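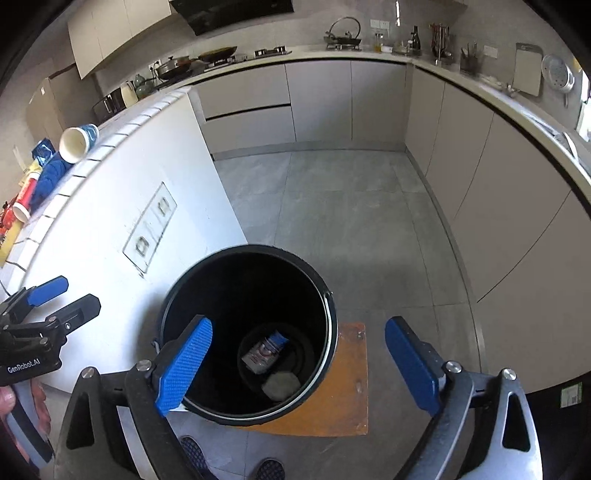
1. Kitchen reset, and yes I'm starting with the trash
Evening, everyone! I've been promising a kitchen thread since August and I'm finally doing it. We're starting with the little black bin because it's the thing that bugs me most about this room, and I've got a LOT of thoughts about a small round bin.

2. I got it at Nusholm when I moved in. Went in for a dish rack, came out with a bin and no dish rack. It's got a thin handle on it so I can carry it over to whatever I'm clearing, and that's been the best part of owning it. Counter, island, table, done.

3. It stands on an old wooden board on the floor. The board was a shelf in my last place (the Raltby apartment, for those of you who've been here a while) and it is WORN. I keep saying I'll sand it. I've been saying that for two apartments now.

4. My trash rule for a reset: small stuff first. Wrappers, tissues, anything crumpled. I don't wipe, I don't rearrange, I don't stop to read the back of a packet. I just go looking for crumpled things until I can't find any more.

5. The island is where it all lands. A cup on its side, a blue cloth in a heap, some little packet I opened and walked away from. It's got that row of white tiles along the rounded edge, and I love the tiles, and I also put things down on them all day long without noticing.

6. So what I do is go end to end. Pick up one thing, decide, next thing. If it belongs in another room it goes by the door and I'm not allowed to leave the kitchen with it until I'm finished (if I leave I will end up reorganizing the bathroom, ask me how I know)

7. Somebody asked last time how long the whole thing takes. I timed it! 26 minutes with music on and 24 without. I'm keeping the music.

8. Okay, drinks stuff. I'm bad about this. Cups especially. I'll have one by the kettle and one by the stove and I'll swear I only had one coffee.

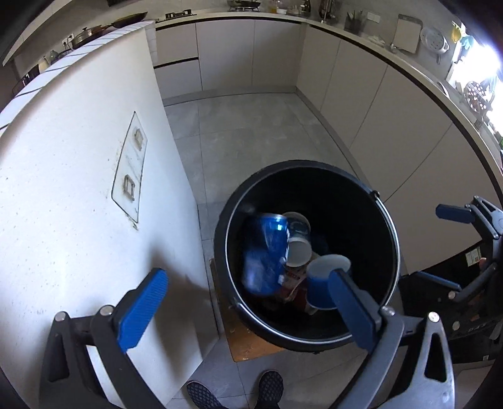
9. And cans, ugh. I do know they should go straight in the recycling, and they do get there in the end, it's just that the bin is right by my feet and the recycling is downstairs. I fish them out before I tie the bag. Please don't write to me about this again, I heard you all the first time!

10. I've thought about a second bin just for cans and paper. Degefa makes one with two halves that everybody raves about, but it's wide and square and I'd be walking around it all day. The floor space in a U-shaped kitchen is precious. You turn around and you're at the stove. You turn around again and you're at the island.

11. Stick-on hooks! I keep getting asked so let me do it properly. There's a clear plate with two little hooks stuck on the side of the island and I think it's great. Wipe the panel first, let it dry, press for longer than you think you need to. I skipped the wiping once and found the whole thing on the floor by lunchtime.

12. Speaking of that panel, it's white and it shows every single smudge. I clean it last. I've tried the Fadeo spray and I've tried plain dish soap on a damp cloth and I can't tell the difference, so dish soap wins.

13. Pans. I leave the ones I use every day out and I've stopped feeling guilty about it. The wok lives out. Lids and the strainer hang on the wall near the window with the white cutting board, so they get air and I can grab them with one hand. Whatever I haven't touched since spring goes in the low cabinets.

14. Same with the utensils, they're in a holder on the back counter. I went through it last month and found two peelers and a thing for pitting cherries. I have never pitted a cherry in my life.

15. Bag tip, then I'll stop. Keep the spare liners flat at the bottom of the bin under the one you're using. You pull the full one out and the next one's waiting. My mom does this and I made fun of her for years.

16. Another one, sorry: fold the liner well down over the rim. If it's skimpy it slides in the first time you toss something heavy, and then you're reaching in after it, and it's always the day you threw out yogurt.

17. Floor gets a sweep at the very end, under the board too. Lift the board! The crumbs under there could feed a family of sparrows.

18. Next thread is probably the tall brown cabinet, which I've been avoiding. If you've got a system for jars and bags of dry stuff send it over. I'm up to three kinds of rice and I couldn't tell you which is which anymore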